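Speaker notes: Student Robotics Project, Bollwood College
Spring open evening, main hall, 6.30 pm

Slide 1. Welcome
Thank parents, governors and our partners at Huerta for attending. Introduce Dong-hyun Won, who leads the project and will take technical questions at the end.

Slide 2. The task
The class was asked to teach a simulated arm and hand to pick up a cup from a bare table. Students worked in teams of 3. All work was carried out in simulation, on the college's own computers. Pause here before moving on.

Slide 3. The approach
Explain that each attempt is divided into stages: reach, open the hand, close, lift. The teams spent most of the term on the second stage. Fingers and thumb must be either side of the cup before the hand begins to close, and small errors at the wrist become large ones at the fingertips.
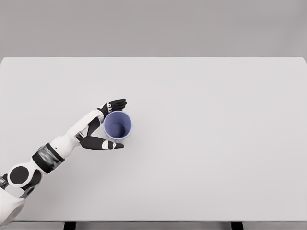
Each team was allowed 200 trial runs a week and kept a written log of every failure. Read one entry from the Jalletti team's log if time permits. Marks were given for the quality of the log as well as for the final lift.

Slide 4. Costs and next steps
The college has set aside £3,000 for the coming year. Students will move on to cups of different sizes and then to a second object on the table. Applications to join close in December. Forms are available from the science office.

Slide 5. Questions
Allow ten minutes. Refer questions on timetabling to the head of year.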